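How to sort, clean and store children's garden tools before the winter
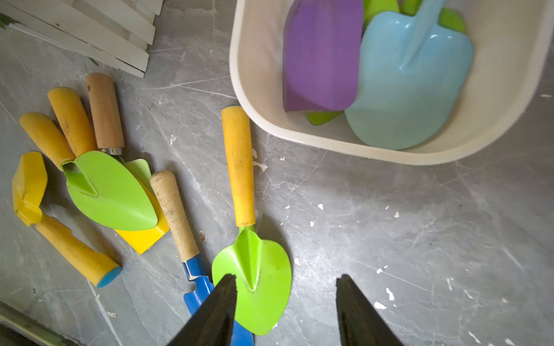
Written by the Wandonbridge garden page. Filed under: Tools and storage. Reading time: 10 minutes

Every November I take all the small garden tools of the children out of the shed and put them on the floor. It is a grey floor with a marble pattern, easy to wipe, and one can see very well what lies on it. In the past I tried to do this job inside the shed, in bad light, and each spring I discovered that I had kept the broken things and lost the good ones. Now I do it indoors on a Friday afternoon and it goes much better.

The method is simple and you do not need special products. If you have only a few tools, you will finish before dinner. If you have as many as we have, please leave some time for the drying.

What you will need

A floor or a large table which can become dirty
A tub with a round rim, large enough for the small tools
A bucket with warm water and a little washing-up liquid
An old washing-up brush and an old toothbrush
Two old towels
Fine sandpaper
A small tin of linseed oil and a cotton cloth
A marker pen which does not wash off

Step 1. Put everything on the floor

Take out all the tools, also those which you think are clean. Do not make groups yet. I put the tools down as they come, and it is normal that they lie one over the other at this moment. Look also in the sandpit, under the bench and in the pockets of rain jackets. I found a small fork in a rubber boot last year.

Keep small loose parts together in a cup. A rivet or a ring is easily swept away, and later you will not know from which tool it came.

Step 2. Make groups by the kind of tool

My first idea was to sort by colour, and the children liked it very much, but for storage it is not practical. Our trowels have lime-green blades, there are also blue and purple parts, and many handles are yellow. If I put all the yellow handles together I have still a mixture of everything. So I sort by the work which the tool does:

Trowels with a pointed blade, for planting
Scoops and shovels, for moving soil or sand
Rakes, hoes and forks
Tools with a long handle
Everything which I cannot name

Put the scoops and shovels directly in the tub. They fill the space quickly, and when they are away from the floor you see better what is left. The long handles should not go in the tub, or it will fall over when somebody pulls at one of them.

Step 3. Check each tool

Take the tools in the hand one after one. Hold the blade with one hand and the handle with the other, and turn very gently. If it moves, put the tool aside. Then look for these things:

Handle: feel with your fingers if there are splinters or cracks. On wooden handles look especially near the metal ring (the ferrule), where the wood becomes weak first.
Blade: is it bent, and is there an edge where a child can cut the skin?
Paint: small scratches do not matter. If the paint comes off in large pieces, I do not give the tool to a child under school age.
End cap: on a long handle the cap must sit tight. If it is loose, take it off, dry the inside and press it on again.

A tool which is bent only a little can often be pressed straight by hand. With plastic heads I do not try this when they are cold, they break. Wait until they have the temperature of the room.

Step 4. Clean

First brush away the dry soil above an old newspaper. After this, wash the blades in the warm water, but do not leave the tools lying in the bucket. Wood and cork do not like to stay in water.

Each material wants something different:

Painted metal: washing-up brush and soap. No wire brush, it takes off the paint. In a pointed trowel with a ridge along the blade, the soil sits on the two sides of the ridge, and for this I take the toothbrush.
Plastic: soap and a soft brush. Green stains go away with a little baking soda on a damp cloth.
Wood: wipe with a damp cloth only. When the handle is dry, rub it with the fine sandpaper in the direction of the wood.
Cork or handles with a cork pattern: wipe softly and do not rub. I made a hole in one with the rough side of a sponge.

Step 5. Let the tools dry

Lay the tools on the towels with some space between them. I leave them 12 hours, so from Friday evening until the breakfast on Saturday. Turn them once before you go to bed. Please do not put them on a heater, the wooden handles can become loose in the ferrule.

Step 6. Oil the wooden handles

Put a little linseed oil on the cloth and rub it in the wood, then wipe off what the wood does not take. One thin layer is enough. Attention with the cloth: linseed oil can start to burn alone if the cloth is folded together. Spread it flat outdoors until it is hard and dry, and only then throw it away.

Step 7. Mark and put away

I write the first letter of each child under the handle with the marker. It is small, but it saves many discussions in April.

For the small tools the tub is enough. Put them with the blades down and the handles up, the heaviest first. For the long ones I use a narrow board from Grodero with hooks, 22 cm above the floor at the lowest point, so that the children can hang them up without help. The board from Ultov is also good, but its hooks are too wide for thin handles.

Store all of it in a dry place with some air. If you close the tub with a lid, put a sheet of newspaper inside and change it after the New Year.

Questions from readers

Can I put the plastic tools in the dishwasher?
I did it once with a sand shovel and it came out with a bent edge. By hand it takes only a few minutes more.

Is it necessary to sharpen children's trowels?
No. For soft soil in a raised bed they work well without an edge.

What do you do with single tools from a set?
If they pass the check, I keep them for visitors. Our group had 10 of these last autumn and all of them were used again by May.

Next page: Repairing a loose handle with wood glue
Previous page: Which gloves fit small hands? (we tried Nolte and two others)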